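Ferkisport Garment Set
README

Contents

The set covers 285 garments photographed on, over or against the floors of two rooms. All of them are everyday clothes: sweatpants, leggings, knit tops, fleece, T-shirts, work shirts, a few jackets. There are 2,353 pictures in the current release. Most garments have several, and a handful have only one.

We put it together for people who work with cloth in pictures: sorting laundry by type, finding hems and cuffs, telling a fold from a seam. It may also be useful for teaching. Nothing in it was bought new. The clothes came out of closets and a thrift store bin, and they show it — pilling, faded knees, stretched necks.

Rooms

Enberg is the carpeted room. The floor is a gray striped carpet, and the light comes from one side for most of the day. Sampaio has a plain vinyl floor and ceiling lights only. The room is given in the second column of the index file. If you need an even split between the two, draw your own, as Enberg has more pictures.

Labels

Each picture has one line in the index with these fields:

garment: the number of the garment
room: enberg or sampaio
type: top, bottom, outer, other
color: a single plain word, such as gray, navy, white, tan
texture: smooth, ribbed, fleece, woven, unknown
state: flat, folded, bunched, hanging, worn
parts: any of sleeve, cuff, hem, leg, collar, waistband, pocket

The parts field lists only what can be made out in that picture. A pair of pants with one leg out of view is still type bottom, but gets a single leg entry. Where a garment fills most of the view and no edge is clear, parts is left blank.

Use "worn" for clothes that are on something, and "hanging" for clothes on a hook, rail or chair back. Older copies of the index used "draped" for both. That word is gone.

Known problems

Dark gray and charcoal are both filed under gray. Black is kept separate, and the line between the two is not always steady, especially in Enberg late in the afternoon.

Fine ribbing was missed on the first pass in 200 pictures and marked smooth. These have been fixed. Wide ribbing at cuffs and waistbands does not count toward texture, only the main cloth does.

Sleeves and pants legs get mixed up when the cloth is bunched. If you find one, send the garment number and we will correct it in the next release.

Changes

Release 3 added 10 garments, all dark knits, and dropped a set of duplicates from Sampaio. File names did not change. The index is now sorted by garment number, then by room.

Storage

The files are kept on the Prurnadano server, in one folder per garment. The index sits at the top level. 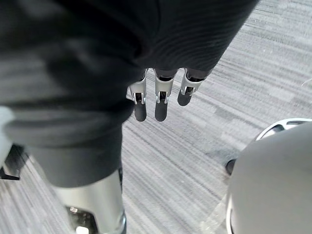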